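Flurngate Launches a Free Relocation Cost Worksheet for People Thinking About Leaving a High-Tax State

14 Shares
3 Comments

I'm Elsa Ikonen, and I've been writing Flurngate for a good long while now, mostly about taxes, household budgets and why so many of us feel like we're running in place. Today I get to announce something I've been working on since July, and I'm pretty excited about it!

It's called the Tresby Worksheet. It's free, it's plain, and it's meant for one kind of person: somebody sitting at the kitchen table wondering if they should pack up and move to a state that takes a smaller bite out of their paycheck.

I get letters about this all the time. People write in after a property tax bill lands, or after they've talked to a cousin who moved away and won't stop talking about it. They want to know if the grass is greener. And for years I answered them one at a time, usually late at night, usually with the same handful of questions. What do you pay now? What would you pay there? What does the move itself cost you? Are you going to keep your job, or are you starting over? I finally got tired of typing it all out (my wrists did, anyway) and put it into one document.

The worksheet has 16 lines. You fill in your income tax, your property tax or rent, sales tax on the stuff you really buy, car registration, home insurance, utilities and so on. Then you do the same for the place you've got your eye on. At the bottom you subtract one from the other, and there's your number. You can do it with a pencil. I did mine with a pencil.

I should say where I stand, as longtime readers know anyway. I think state governments spend too much, and I think they get away with it when folks don't sit down and add up what it costs them. I'd like taxes to come down right where people already live, so they don't have to leave their church and their friends and their kids' school to catch a break. But I also think a bad move can hurt a family worse than a bad tax bill, and I've tried to build that into the thing. A state with no income tax still has to pay for its roads somehow, and you may find it waiting for you on the property side or at the cash register.

So line ten is the one I'd ask everybody to slow down on. It's the moving costs, and it's where most of the letters I get go wrong. The truck, the deposit, the overlap when you're paying for two places, the new driver's licenses, the week off work. When I ran a test version past 875 readers on my mailing list, that was the line that drew the most questions by a mile, so it now has its own page of notes.

A reader in Detstead wrote back to tell me she'd been all set to go, and then she saw that her savings would only be $1,000 in the first year once she put the move in. She's staying put for now and going to the county budget hearings instead. Another reader filled it out and gave notice on his apartment the same week. I'm happy for both of them.

The printing was handled by Kiiskinen, a small shop that has done my newsletters from the start. They're making paper copies for anybody who doesn't care to use a computer, and they talked me into bigger type, which was good advice. Paper copies are free too, but please send a stamped envelope. Folks with questions about filling it out can write to me at the newsletter, and I'll answer the common ones in the weekly mailing.

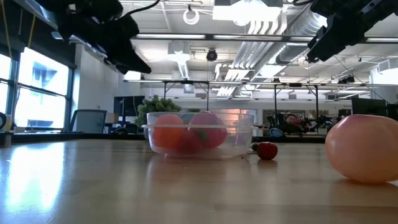 DETSTEAD, 2023-09-16 – The Tresby Worksheet is available starting today to all Flurngate readers, and you don't need to be a subscriber to get one. There's no sign-up and I'm not collecting anybody's figures. What you write down stays with you.

I'll also be hosting 10 evening phone calls this fall where we go through the worksheet line by line. Bring your last tax return and a recent utility bill if you have one handy. If you're married, it really does help to have both of you on the call (I've heard a few disagreements get settled that way, and a few get started). Dates will go out in the newsletter.

One more thing for the press folks reading this. You're welcome to reprint the worksheet in full, as long as you keep all the lines together and leave my notes on moving costs in. Please don't run it next to an ad for a moving company and say I endorsed them. I don't endorse any, and I don't take money from real estate people either.

It won't tell you where to live, and it isn't tax advice. If you've got a business, a pension from another state or a house you plan to rent out after you go, please talk to a tax preparer before you sign anything.

Media contact: Elsa Ikonen, Flurngate. Interview requests are welcome, mornings are best.

14 Shares
Leave a comment (3)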